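Build partners wanted for Wasska – shared workshop, Tuesday nights

Wasska is a two-armed robot taking shape in our corner of the Tanasarn workshop, and we have room for 2 more people at the table! Ismail Cherkaoui does the wiring, Asanka Samarakoon writes the control code, and both would love company.

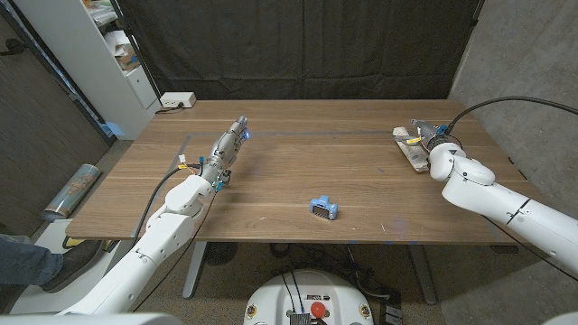
Most of this season goes into the hands. Getting fingers to close gently on small, light things is slow, fiddly, very satisfying work.

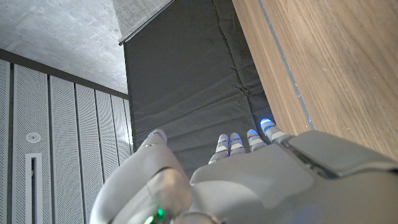

You don't need a degree or a robot of your own. If you can solder, or write a little Python, or just like chasing a bad connector until it gives up, please write.
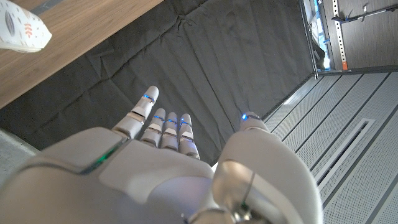
We start at 7 and usually stop by 10 – later if something is nearly working. It's unpaid, but workshop dues are covered for anyone who joins the build.

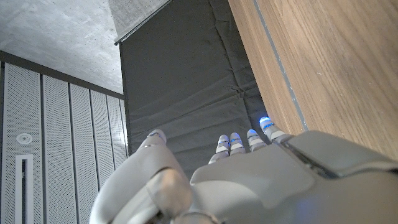
How to apply

Leave a note in the Wasska box at the front desk, or message Asanka on the members' board. Tell us what you last took apart.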